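**Winter clothing swap: how to get your jeans ready**

The Diltcombe winter swap is on again in the Plendgate hall, and denim is the thing we are always short of. Last year we had plenty of jumpers and kids' coats, but the jeans table was bare by morning tea. If you have a pair in the bottom of a drawer that no longer fits, we would like to see it.

Drop-off opens on July 11, 2025, and bags can be left at the side door on Sultana Street any time the library is open. Please don't leave them out on the step overnight. The limit is four pairs of jeans per household this time, as we only have two long tables and the racks are being kept for coats.

Inmaculada Nieto will be sorting the denim again, and she has asked for a few things. Wash the jeans and dry them right through. Empty the pockets, including the little coin pocket. Do up the button and the zip. Then lay the jeans out flat on a bed, smooth the legs down with your hands and look them over before you fold.

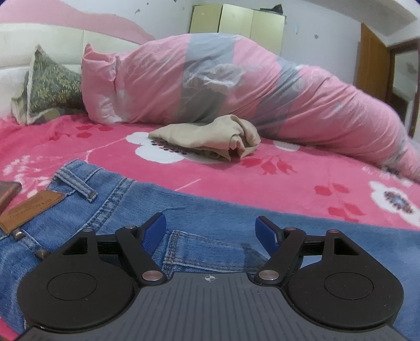

Most of the pairs that got knocked back last year had trouble near the waist. Check the seams with your fingers and give each belt loop a gentle tug. Stitching at the end of a loop can look frayed, as it does on the light blue one here, and still be sound underneath. If it holds, leave it alone. If it lifts, a few stitches in matching thread will fix it. Faded denim is fine and so are worn hems. A leather patch that has gone hard or lost its lettering is no problem either, but please write the size on a bit of masking tape and stick it to the waistband if the label can't be read.

We can't take jeans with broken zips, paint stains or holes in the seat. Those can go in the rag bin beside the side door, which the bike workshop empties when it's full.

To fold, put one leg over the other, bring the hem up to the waistband, then fold once more. Leave the waistband on the outside so the size tape can be seen. Folded that way, a stack sits well on the table and people can flick through it without pulling the whole lot over.

Around 900 pieces of clothing went through the hall last winter. Whatever is left at the end of the day will go to the Puvar op shop, apart from the kids' coats, which we store for next year.

We are also after sturdy coathangers, particularly the clip kind for skirts and trousers. Wire ones bend under the weight of a coat, so please keep those at home. Hangers can be dropped off with your clothes in a separate bag.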